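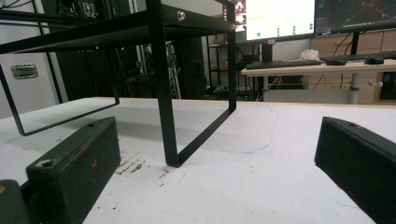
Figure 1. View from the hand-held gripper at the worktable, with the two fingers open on either side of the front leg of the metal stand.

Research / Laboratory Equipment and Planning

4. Equipment planning and budget

4.1 Scope of the purchase

The collection work described in Section 3 depends on equipment that has to be bought, repaired and replaced on different cycles. In the first planning round all of it was entered as a single line, and the result was of little use. Consumable parts ran out while money set aside for furniture stood unspent. For the present budget we separated the equipment into three groups: hand-held grippers and their spare parts, the worktable with the objects handled on it, and the computers used for checking and storing recordings.

The grippers are the Sadmont pattern, assembled in our own workshop from parts supplied by Himoteck. The budget covers 2 complete units and a stock of finger blocks. A finger is a plain black block held by a screw, and we treat it as a consumable. The left finger in Figure 1 has scuffed edges and is still within the limit we set for use. A finger is withdrawn when wear reaches the inner face, where it would change the way an object sits in the grip. Scuffing on the outer edges is recorded and left alone.

4.2 Finger replacement

Replacement was estimated from the workshop log kept by Estela Ulloa. Over the trial period the log lists 202 sessions and 68 finger changes, including changes made in pairs. When one finger is replaced the opposite finger is normally replaced as well, so that both faces have the same age. This raises the cost of parts and shortens the time spent on alignment. Given the hourly cost of a trained operator, the second effect was the larger of the two.

Finger blocks are ordered in lots of 100. Smaller lots are available at a higher unit price, and delivery takes just as long. The supplier does not accept returns once a lot has been opened. We therefore advise ordering one lot, fitting a pair and running a full session before a second lot is committed.

4.3 Worktable and objects

Most early requests for funding concerned the table. Operators asked for a new surface, and a quotation was obtained from Lau for a replacement top in matt grey. The present top is white laminate with a light-wood edge. It carries reddish-brown stains and scratches, light grey smudges and a faint curved line in blue pen (Figure 1). None of these marks was found to affect the checking of recordings, and the replacement was moved to the second year. The saving was transferred to finger stock.

Objects were chosen with storage and price in mind. Thin-barred metal items such as the stand in Figure 1 cost little and are hard to grip well, as the bars offer a narrow contact area and the legs form open loops through which a finger can pass. Painted steel was accepted in preference to bare metal for this group. Bolted items need a fastener check at the start of each week, and a small sum is included for replacement bolts.

4.4 Computers and desk space

The checking desk is in the same room as the worktable. This arrangement saves a second room charge but limits the floor area for shelving. Two monitors are budgeted per desk, one for the session list and one for the recording under review. A single wide monitor was considered and rejected on cost. Storage was priced with Nineo on a yearly contract, payable in October. Heather Drummond compared this with the purchase of local drives and found the contract dearer over the full term, though it required no capital in the first year. As the grant restricts capital spending in that year, the contract was accepted.

Cabling was left out of the first budget altogether. It should be entered as its own line. Runs between desk and rack were longer than the floor plan suggested, and the missing lengths were bought singly at retail price.

4.5 Limits of the estimate

The replacement rate in Section 4.2 comes from one site and a small group of operators. A group with less practice may close the fingers harder and wear them sooner. Metal objects also made up a large share of the trial set, so a programme based on cloth or card would probably need fewer blocks. No allowance has been made for changes in exchange rate.

Comments (3)

mjh_lab: Does the finger figure include blocks lost to stripped screw holes? We see more of those than worn faces.

E. Ulloa: Yes, they are in the total. The log did not separate them at first and now does.

Pennant: Useful to see cabling given its own line. Ours was buried under furniture and overspent by Thursday of the first week.

Contact the editors | Copyright remains with the authors | Back to top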